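Prodholm Assistive Handling Group - project account. Posts on our data gathering for Dilia, the two-armed system we are teaching to sort and shelve pill bottles.

1/ Collection for the Dilia bottle task continued throughout April. Each example is one complete run, led by an operator and recorded from the wrist cameras.

2/ The target for this stage is 2000 accepted runs. At the close of the month the total stood at 1241.

3/ Wrist views from the bottle task: 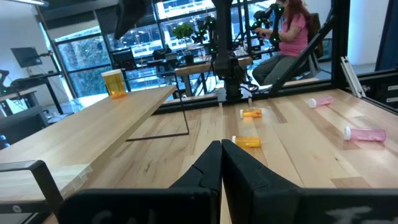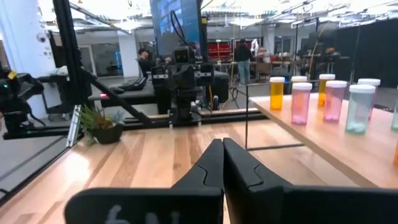

4/ Sotiris Sfakianakis has written to ask whether runs containing a dropped bottle or a second attempt at a grasp are thrown away. In his view they should be kept, as a system shown only clean work will not learn how to recover.

5/ We agree in part. A run in which the operator drops a bottle and then picks it up again is kept and labelled as a recovery. A run abandoned before the final placement is stored separately and does not count towards the total.

6/ Translucent bottles remain the harder case. Their edges are faint under strong light, and operators were asked to slow down on the approach. Runs were gathered both in the morning and in the late afternoon so that the lighting varies.

7/ Labelling is carried out in Stundo by Rochelle Trevaskis and Kaan Dursun. Every run is read by both. Where their labels differ - this happened in some 13 runs last month - Erdal Bozkurt makes the final decision.

8/ New operators complete a practice session before any of their runs are accepted. The written guidance has been revised and now states how far the fingers should open before each grasp.

9/ Requests for the labelling guide may be sent to the group by direct message. The next post will cover how start positions are chosen.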